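第四章　地面与墙面：室内界面的构造

学习目标

学完本章后，应能说明地面各构造层的名称和作用；能区分整体面层与块材面层；能看懂墙脚节点图，并指出常见的做法错误；能根据房间用途提出面层选择的初步意见。

4.1　概述

房间的使用者每天接触最多的建筑构件是地面。人在上面行走，家具和设备压在上面，水和灰尘也最后落在上面。墙面受到的磨损较小，但它占据视线的大部分，又要承担隔声、防潮和保护结构的任务。地面与墙面在墙脚处相接，两种不同的构造在这里交接，变形不一致，施工次序也不一致，因此墙脚往往是一个房间最先出现问题的部位。

本章先讲地面，再讲墙面，最后讲两者的交接。顶棚构造放在第五章，楼梯踏步的面层放在第七章。

4.2　地面的构造层次

底层地面一般由面层、结合层、找平层、垫层和基土组成。有防水要求时，在找平层之上增设防水层；有保温要求时，增设保温层。楼层地面没有垫层和基土，由楼板承受荷载，其余各层与底层地面相近。

面层直接承受磨损和冲击，应当平整、耐磨、易于清洁。结合层把面层和下面的构造粘结在一起，厚度不大，但对空鼓影响很大。找平层用来消除下层的高低误差，有排水要求的房间也在这一层做出坡度。垫层把上部荷载均匀传给基土。基土须分层夯实，不得用淤泥、冻土和含有机物过多的土回填。

各层之间的关系可以用一句工地上常用的话概括：上一层的毛病，多半要到下一层去找。面层开裂时，只修补面层通常维持不了多久。

4.3　面层的两种类型

按施工方法，面层可分为整体面层和块材面层。

整体面层在现场浇筑或涂布而成，如水泥砂浆面层、细石混凝土面层、现制水磨石面层和各种树脂涂层。它接缝少，适合面积较大的房间，缺点是养护时间长，局部损坏后修补的痕迹明显。面积较大时应设分格缝，缝的位置宜与柱网、门洞对齐。

块材面层由预制的板块铺贴而成，如陶瓷砖、石板和预制水磨石板。它可以逐块更换，铺贴前须先排版，避免在门口等显眼位置出现窄条。本章例题中的板块边长均取600毫米。

面层的颜色和纹理也影响使用。纯色地面容易显出灰尘和划痕，带斑点的地面则较能遮掩细小污渍，走廊、门厅和工作间常选用后者。墙面颜色单一时，地面的斑点还能使两个界面容易分辨。

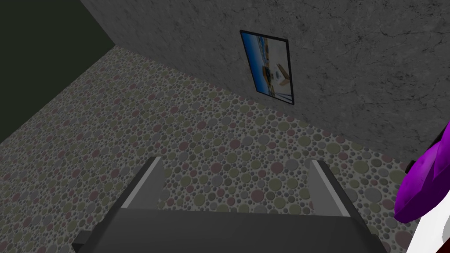 图4-1　带斑点的地面与灰色混凝土墙面相接（计算机渲染图）

选择面层时，应先列出房间的使用条件，再比较材料。经常有水的房间，先考虑防滑和防水；有重物搬运的房间，先考虑抗冲击；安静要求高的房间，先考虑撞击声的隔绝。造价放在这些条件之后比较，并应把日后的维修费用一并计入。

4.4　案例：Ukcombe仓库的改造

Ukcombe的一座旧仓库改为社区工作坊，设计单位为Fomus事务所，项目负责人是Orlando Marulanda。原地面为水泥砂浆面层，多处起砂，靠北墙一侧有通长裂缝。业主最初希望只在表面加做一道涂层。

现场检查由Édgar Arboleda完成。他在裂缝附近凿开两处，发现垫层下的回填土未经夯实，已经与垫层脱开。据此，设计单位提出把北侧地面全部凿除，重新夯实基土，浇筑垫层，再做现制水磨石面层；南侧基土情况良好，只凿除起砂的面层重做。

墙面保留原有混凝土，清理后涂透明保护剂，不另抹灰。北墙与新垫层之间设置隔离缝，内填弹性材料，使地面与墙体可以各自变形。全部地面工程用了16天，不含养护时间。

这个案例里值得注意的是检查的次序。如果先按业主的要求做涂层，裂缝会沿原来的位置重新出现，涂层的费用也就白费了。

4.5　墙脚的处理

常见的墙脚做法有三种：设凸出的踢脚，设与墙面齐平的踢脚，以及不设踢脚、只留缝。凸出的踢脚施工简单，能遮盖面层边缘的误差，但上沿易积灰。齐平的踢脚外观整洁，要求墙面抹灰与踢脚材料的厚度事先配合好。不设踢脚的做法多用于清水混凝土墙，对地面边缘的切割和收口要求最高，清洁时墙面下部也容易沾上水渍。

不论采用哪一种，面层与墙体之间都不宜硬性顶紧。块材面层受热膨胀时，若四周没有余地，板块会从中部拱起。

思考与练习

一、画出底层地面的构造层次，注明各层名称。

二、某走廊长16米、宽2米，拟铺边长600毫米的方形地砖，缝宽不计。试画出排版图，并说明窄条应放在哪一侧。

三、到自己所在的教学楼中找一处墙脚，判断它属于4.5节中的哪一种做法，记录其损坏情况，并分析原因。

四、Cáceres的一所旧学校拟在不停课的条件下更换走廊地面。整体面层和块材面层哪一种较为合适？写出理由。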